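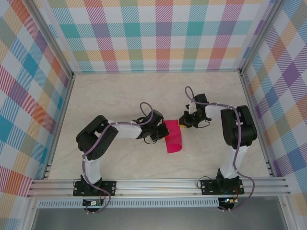

My project is about folding cloths, and more exactly about why a folded cloth won't stay folded. I picked it in the first week of term when everybody else was picking chairs or lamps, and I got a few looks, but I've had a drawer at home that won't shut for as long as I've lived in that flat and I wanted to know what was going on in there. Most of what I ended up caring about is at the ends of the cloth. Take the pinkish-red one on the tabletop: the back edge is fairly straight, and then the front end curls over into a rounded fold where the red goes darker. That rounded end is what I started calling a "nose", and I'm afraid the word is all over this report. A nose is fine on one cloth. Put a pile of them in a drawer and the whole front of the pile gets fat while the back stays thin, and then the pile leans, and then it slides.

## What I was meant to be doing

The brief for the Clusilik module at Sendport was to choose one small household job, do it over and over, change one thing at a time and write it up in 2,000 words or fewer. You could choose anything that happens in a home and doesn't need a licence. We were told to keep a notebook and I did keep one, although the middle of it is mostly tea.

My question was: which way of folding an ordinary cloth leaves it flattest and squarest after it has been in a drawer overnight? I had a second question, which was whether the surface you fold on makes any difference, and that one turned out much more interesting than the first. I nearly dropped it in week two. Glad I didn't!

## The cloths

I used 19 cloths. Some were tea towels, some were the sort of cleaning cloth you get in a bundle, and a few were old napkins from the charity shop in Drarkent (the one by the bus station, not the big one). I tried to get a mix of thin and thick. I didn't iron anything. I thought about ironing, but hardly anyone irons a dishcloth, and I wanted results that would be some use in a normal kitchen.

All of them were washed once before I started, so they'd all lost whatever stiffness they had from the shop. I dried them on the airer and not on the radiator. The radiator makes them go crispy along one line, and that line then decides where the fold goes whether you like it or not. I found that out with the first batch and had to do the batch again.

I gave each one a small stitched mark in a corner with white thread. On the white napkins this was not clever.

## The folds I tried

I started with five and cut it down to three, mainly for time.

**Quarters.** In half, then in half again the other way. It's what I grew up with. Quick, and you don't have to think.

**Thirds, then half.** Fold one long side in by a third, bring the other one over the top, and then fold the strip in half. It makes a long narrow shape partway through, and that stage is where most of the trouble happens.

**Thirds, then thirds.** Same strip, but both ends go in towards the middle so one lies over the other. It makes a smaller, chunkier parcel.

The two I gave up on were rolling, which is not really folding, and a thing off a packet that made a sort of envelope. The envelope looked lovely and took for ever.

## How I measured it

I did 200 folds altogether, spread over 13 days. For every fold I wrote down three things: how high the fold end was, how high the open end was, and how far out of square the parcel had gone by the next morning. The heights I took with a ruler stood on the table and a bit of stiff card laid across the top. For the squareness I drew a grid on a sheet of paper, put the parcel down with one corner on the zero and read off where the opposite corner had got to.

I also gave each one a score for how it looked, out of ten, before I measured it. I put this in for fun and then found it was wrong quite often. Parcels I'd given a nine were sometimes terrible by the ruler. I think I was marking the colour.

Card matters more than you'd think. I began with cereal box and it sagged in the middle and gave me heights that were too low, so everything from the first two days has been left out of the tables. I swapped to the back of a pad of sugar paper and had no bother after that.

## What happened

### Quarters

Quarters came out worst overnight, which annoyed me, as I've been doing it all my life. The first fold is fine. The second one has to bend two layers that already have an edge in them, and at the corner where the two folds meet you get a lump. On thin cloths it hardly shows. On the thick tea towels the lump pushed the top layer sideways and by morning the corner had gone off the grid.

### Thirds, then half

Much better for squareness, and the winner on thin cloths. The long sides sit inside the parcel so no raw edge can creep out. But this is the fold with the biggest nose. When you bring the strip over in half, the layer on the outside has further to travel than the one on the inside, and the spare has to go somewhere. It goes into a round end. You can press it down with your hand, and it lies down politely, and when you come back from putting the kettle on it has got up again.

I tried pressing for longer, pressing with a book, and pressing with a tin of tomatoes. The book was best. The tin left a ring.

### Thirds, then thirds

The best all-rounder, and it's the one I'd tell people to use. There are two small noses, one at each end, so the parcel is nearly level and a pile of them stands up straight. It is a bit slower. With practice I stopped noticing.

It did badly on the bundle cloths, which are nearly square to begin with and end up as a kind of cube. I'd leave those in quarters and put them on top of the pile where the lean doesn't matter.

## The surface

I folded on three surfaces: the wooden table in our kitchen, a smooth laminate worktop in the shared kitchen at Kurian House, and the same worktop with a bath towel spread over it.

On the smooth worktop the cloth slides when you pull it. I thought this would be a nuisance and it was really a help. If the strip is a bit skewed, you give the far end a small tug and the whole thing straightens out and comes with you. On the wooden table it caught on the grain, so one side would move and the other would stay put, and I'd be left with a slight twist that I couldn't see until it was folded. Then it would show up as a corner sticking out.

The bath towel was dreadful. Everything stuck to everything. I only did one round on it and I've written the numbers down in the notebook, but I haven't put them in the tables as I kept losing my temper and folding badly on purpose.

The other thing about a worktop is the colour. A dark cloth on a pale top shows its outline straight away and you can see if it's crooked before you've made the first fold. My white napkins on the pale worktop were a guess every time – I was feeling for the hem with my thumbs.

## Two hands

I hadn't planned a section on hands, but I have pages of notes on it so here goes. I'm right-handed, and my right hand was always a moment ahead of my left. The right corner got there first and dragged the cloth round, and the left side ended up a little short. It's tiny on one fold. On thirds-then-thirds you do it four times, and it adds up.

What cured it was stopping. I'd take hold of both corners, wait, and only then lift. I also got a better result holding the cloth a little way in from the corner and not right on the tip. If you pinch the very tip it stretches into a point and you fold the point in with everything else.

I had a go with one hand as well, to see. Don't bother.

## Things that went wrong

- The radiator batch, as above.
- The cereal box, as above.
- I measured one lot in the evening when it should have been the next morning, then forgot which lot it was. All of that round is out.
- A cloth disappeared from the Kurian House kitchen. It came back washed, so somebody had used it. I kept it in, as one more wash didn't seem to change its numbers.
- My drawer is deeper than the one in the shared kitchen. The cloths in mine had more room to unfold. I should have used one drawer for everything, and if I did this again that's the first thing I'd fix.

## What I'd do next

I'd like to look at the nose properly. I've got heights, but what I'd want is the shape from the side, drawn on graph paper, for thin, middling and thick cloths. I have a hunch that the thick ones make a rounder end and the thin ones make more of a teardrop, but I only began drawing them near the finish and there aren't enough drawings to say.

I'd also like to fold some cloths very slightly off centre, so the top layer is a bit shorter than the one under it. I did a few like that by accident and they sat flatter than the careful ones. That might be luck. I've put a page about it at the back of the notebook and I'm hoping to carry on with it in January if I can have the worktop again.

My drawer at home shuts now, though I did also take the rolling pin out of it.

Report finished 31/12/2019. The tables and the grid sheet are in the folder with the notebook.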